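The Slow Business of Teaching a Robot to Do the Wash

August 21, 2018

I had promised myself I would stay an hour at Mets, and I stayed until they were stacking the chairs. Watching a machine learn housework is a bit like watching bread rise, and I happen to be very fond of bread.

Triin Bite runs the collecting side of a project called Calta, and she would like you to know that it is mostly patience. A person guides the arms through a small chore, the computer keeps what the cameras saw and how the joints moved, and then everybody does it again. She wants 708 good examples before the learning program gets its first real try. On a kind day they manage up to 51 – on an unkind one, she makes tea.

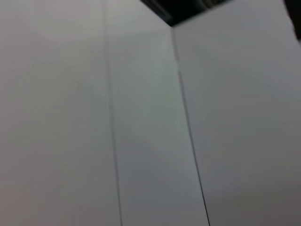
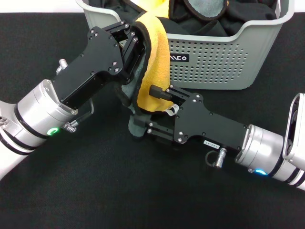 Triin's great worry is sameness. If every example begins alike and ends alike, the program learns one tidy little dance and is lost the moment life gets messy, so she is forever asking for new folds, new corners, new places to take hold. Cloth suits her very well for this, being such a wonderfully disobedient material! The yellow towel, with one gripper holding it up by the basket rim and the other meeting it from below, has its gray-green back showing through a twist, and a twist like that is just the kind of thing she hopes to have plenty of. She keeps the fumbles as well, in a folder of their own, and there were 27 in it when I asked.

I wondered if she ever got tired of laundry. "At home, yes," she said, and went off to set up the next one.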